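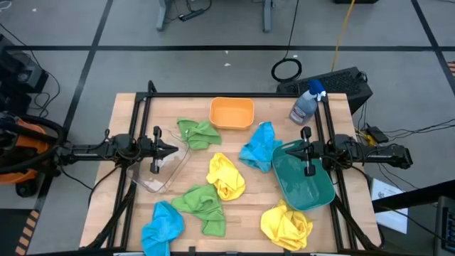
Gas bills and where the gas comes from

5 December 2020

I moved to Nutham in June, into a house with a gas boiler, and the first winter bill arrived this week. It was 142 for the month. My old flat had electric heating and I never paid attention to where the power came from. This time I read the whole bill, including the back page, and then spent two evenings reading about gas supply.

The bill has a standing charge, a charge for what you use, and a line called "network and storage." The last one was new to me. Storage matters more than I had thought. Gas gets bought in summer when demand is low and pumped underground, often into old fields that have been emptied, and it comes back out when the weather turns cold. If the stores are full in the fall, a supplier can ride out a short cold spell without buying much at the winter price. If they're low, it has to buy at whatever the price is that day.

I also had the wrong idea about pipelines. I assumed gas went one way only, from the field to the customer. Many of the older lines were built like that, with compressors that push in a single direction. Changing them to run both ways takes new valves and piping at the compressor stations, and it costs a lot less than laying a second line. For a country with no coast it means a neighbor can send gas back if the usual route is shut. 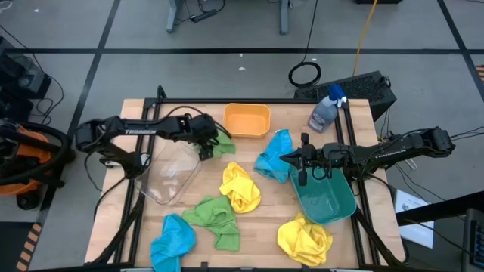 Liquefied gas is the other option, and it needs a terminal, ships, and somebody willing to sign a long contract. I read a few arguments for and against. The contracts are the part I find hard to judge. Twenty years is a long time to promise to buy anything, and I don't know what my own heating will look like by then.

As for the house, I have a choice of two suppliers here, Mirkwood and Dakov. Dakov offers a fixed price for 2 years with an exit fee of 60. Mirkwood is cheaper right now, but the price can move every quarter. I went with the fixed one. I may end up paying more over the two years, and I can live with that because I like knowing the number.

I turned the boiler flow temperature down last night and bled the radiators. The one in the hall is still cold at the bottom, so that's a job for this weekend. I'll post the next bill when it comes.

Search this blog

Get new posts by email. You can unsubscribe at any time.

Contact | © 2020 | Back to top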